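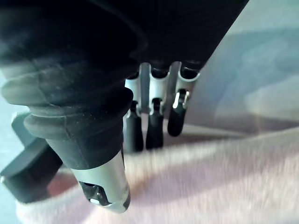

Haus Trumis, Verwaltungsetage, 13. Oktober 2026

**1/8** Die Hausverwaltung Remance informiert an dieser Stelle über die geänderte Ordnung für Flure, Schränke und Handtücher im Haus Trumis. Die Regelungen gelten für alle Mietparteien der Etage sowie für deren Gäste. Die bisherigen Aushänge werden abgenommen.

**2/8** Handtücher aus Frottee werden künftig einmal gefaltet über die Stange gehängt, die vordere Lage glatt nach unten. Das betrifft die weißen Handtücher des Hauses ebenso wie die rosafarbenen, die aus dem Bestand der früheren Pension Araújo übernommen wurden.
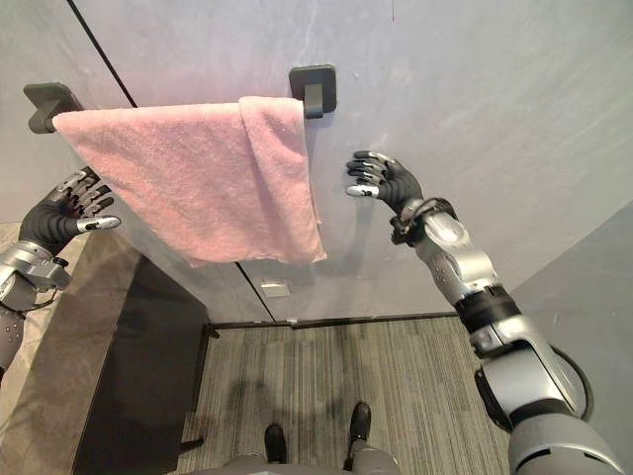 Ein Austausch erfolgt alle fünf Tage durch die Wäscherei Plulus. Ausgefranste Säume sind kein Grund zur Beanstandung, solange das Gewebe im Übrigen unbeschädigt ist. Handtücher mit Löchern bitten wir bei der Etagenleitung abzugeben. An den Wandhalterungen dürfen keine Taschen oder Jacken befestigt werden.

**3/8** Für den Teppichboden gilt: Die Fliesen werden abends gesaugt, stets in Richtung der Streifen. Gelöste Kanten bitte melden und nicht selbst verkleben. Ersatzfliesen desselben Musters liegen im Untergeschoss bereit, derzeit noch fast 60 Stück. Die Nachbestellung ist für Dezember vorgesehen.

**4/8** Vor den weißen Schränken ist der Boden freizuhalten. Die Türen müssen sich vollständig öffnen lassen. Kartons, Papierstapel und Sitzmöbel gehören nicht in diesen Bereich, auch nicht vorübergehend. Die Belegung der Fächer regelt weiterhin die Liste der Etagenleitung; Änderungswünsche werden schriftlich entgegengenommen.
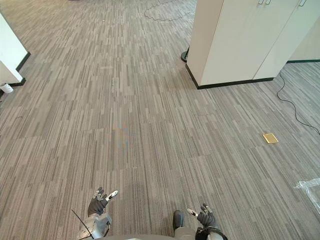
**5/8** Die schwarzen Sockelleisten werden in die Unterhaltsreinigung aufgenommen. Bislang wurden sie nur im Rahmen der Grundreinigung abgewischt, was wiederholt zu Rückfragen geführt hat. Verwendet wird ein leicht angefeuchtetes Tuch ohne Zusatz. Schäden an den Außenecken der Wände und Schränke sind gesondert anzuzeigen.

**6/8** Trinkbecher werden von den Nutzerinnen und Nutzern selbst entsorgt oder in die Teeküche zurückgebracht. Das Abstellen auf dem Teppich ist nicht gestattet. Auch ein einzelner kleiner weißer Becher an der Wand ist beim Rundgang aufzunehmen und wird im Reinigungsbuch vermerkt.
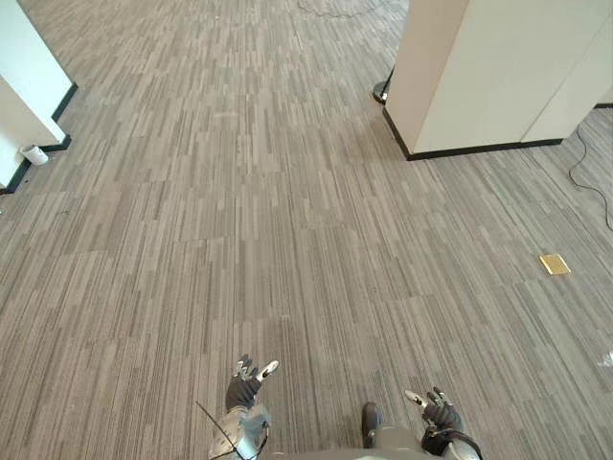 *Hausmitteilungen Trumis, Ausgabe 10*

Der vollständige Wortlaut der Ordnung ist in der genannten Ausgabe abgedruckt. Gedruckte Exemplare liegen am Empfang aus. Mietparteien, die die Hausmitteilungen in elektronischer Form beziehen, erhalten sie ohne gesonderte Anforderung.

**7/8** Die Rundgänge auf der Etage beginnen um 8 Uhr. Geprüft werden die Laufwege, die Bereiche vor den Schränken, die Handtuchstangen und der Zustand der Teppichfliesen. Festgestellte Mängel werden der jeweiligen Mietpartei noch am selben Tag mitgeteilt.

**8/8** Rückfragen richten Sie bitte an das Sekretariat der Remance, unter Angabe der Etage und der Raumnummer. Anfragen in den Kommentaren zu diesem Beitrag können nicht bearbeitet werden. Für Fragen zur Wäsche ist ausschließlich Plulus zuständig.

#HausTrumis #Hausordnung #Remance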